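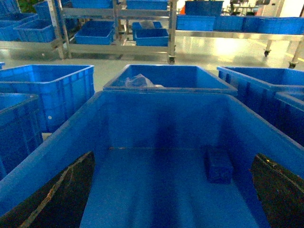 A small blue item in a large blue bin

Limberg Quiet Retreats: Frequently Asked Questions

These are the questions that arrive most often in our inbox, plus a couple that arrived once and made an impression. If yours is missing, the contact form is at the foot of the page. We read everything, though not before breakfast.

What is a quiet retreat?

Two nights at Limberg with very little talking. We pray together morning and evening, eat together, and leave you alone for the rest. There is a short reflection after breakfast, based on a psalm, and you can take it with you on a walk or let it slide off you entirely. God has been known to work with either.

How quiet is quiet?

From night prayer on the first evening until lunch on the last day, we don't chat. You may say "excuse me" if you're standing on someone's foot. You may sing in chapel. You may yell if there is a snake. Whispering is discouraged, as it carries further than ordinary talking and everyone can tell it's about the soup.

Do I need to be a Christian?

No. The prayers are Christian prayers and we don't water them down for company, but you're free to sit through them with your arms folded. People of other faiths come, and people of no faith, and people who were confirmed decades ago and have been avoiding eye contact with the church ever since. You won't be asked to sign anything or come forward.

I've never prayed in silence. Will I be any good at it?

Probably not, at first. Most of us spend the opening hour planning meals and replaying an argument from work. When you notice you've wandered off, come back to a word or a line of the psalm and start again. You may do this a great many times in one sitting. That's how it goes for the people who have been doing it for years, too; they have just stopped being shocked. 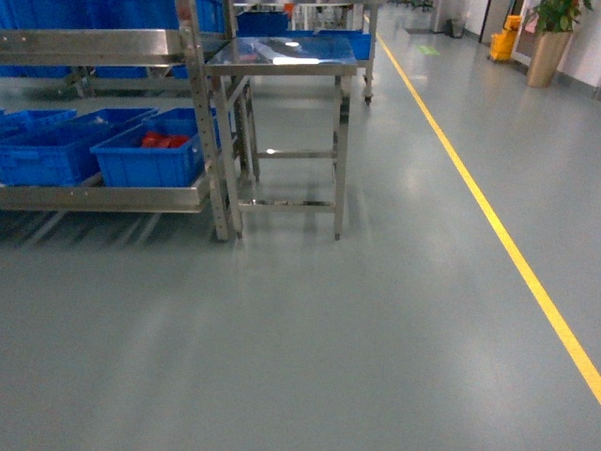
Can I meet with a spiritual director?

Yes, if you ask when you book. Each conversation runs for 30 minutes and takes place in the small room beside the chapel, where talking is allowed. A director will mostly listen. If you're hoping to be told whether to leave your job, marry the person or buy the caravan, you may come away disappointed, but you'll have said it aloud to someone who didn't interrupt.

What does it cost?

The full retreat is $533, covering your room, all meals and one conversation with a director. Concession places are available and we don't ask for proof of hardship. Tick the box marked "I need a different price" and tell us what you can manage. Nobody at table will know what anyone paid, and with the silence in force they can hardly ask.

If you're able to pay more, the same box works in that direction. It gets less use.

What is Horneo, and why does it keep emailing me?

Horneo is our booking system. It sends a confirmation, a reminder, a second reminder and a cheerful message asking whether you're excited. We have turned off the last one on several occasions. Please don't reply to these emails, as the replies go somewhere we've never been able to find. Use the contact form instead.

Where are you, and how do I get there?

Limberg is 76 kilometres from the nearest railway station, so most people drive. The last stretch is gravel. Your phone will lose reception near the cattle grid and may direct you into a dam, so print the directions or write them on your hand. If you can't drive, tell us early and we'll try to match you with somebody coming from your way. You can talk in the car all you like. We recommend getting it out of your system.

Arrive any time after 3 pm. If you turn up earlier we'll be pleased to see you and will give you a bed to make.

What should I bring?

Comfortable shoes, a torch, a warm jumper and any medicine you take. The chapel is stone and has views about heating. Bibles are provided in several translations, including one with very small print that has been the making of some people's patience.

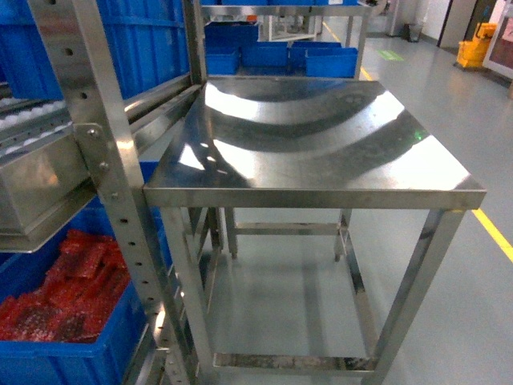
A notebook is useful for some and a menace to others. If you know you'll spend the whole retreat writing down what you're noticing, consider leaving it in the car for the first day. The same goes for the stack of devotional books you've been meaning to get through since last December. Pick one. Pick half of one.

Do I have to hand in my phone?

We don't confiscate anything; you're a grown-up. There's a basket by the front door for phones, and most people put theirs in by the first evening. If you need to be reached for family reasons, keep it on vibrate in your pocket, or give your family the house number and someone will come and find you.

What's the food like?

Plain, hot and plentiful. Lunch is the main meal. We can do vegetarian, vegan and gluten-free if you tell us a fortnight ahead, and we can do it badly if you tell us at the table. Everyone helps with the dishes. Washing up in silence beside a stranger is, according to our feedback forms, more spiritually productive than our morning reflections, and we're trying to be gracious about that. 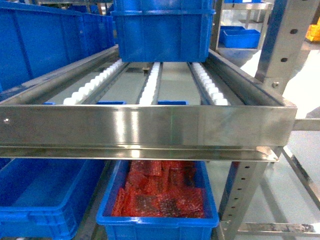

Photo: supplied

What is the difference between Limberg and Ratanaporn House?

Ratanaporn House is our place in town, and it holds day retreats only. It has a garden, a good kettle and a neighbour learning the trumpet. Choose Ratanaporn if you can't be away overnight or you'd like to try a few hours before committing to two nights. The prayers are the same. Bookings go through the same system, with the same number of reminders.

Is the Skastico course part of the retreat?

No. Skastico is our evening course on reading the psalms, held over winter, and it involves a good deal of talking. Some people do the course first and find that the psalms come back to them in the quiet. Others do the retreat first and then can't be stopped. Either order is fine.

What if I hate it?

Tell the host, who will be neither hurt nor surprised. Often the first evening is the worst and a walk after breakfast fixes it. If it doesn't, you can go home, and we'll refund the nights you don't stay. We do ask that you tell somebody before you leave, as we've searched the creek for a man who was at that moment eating a pie in town.

Can I come back?

Yes. Past guests may book 2 weeks before dates open to everyone else. Horneo will let you know.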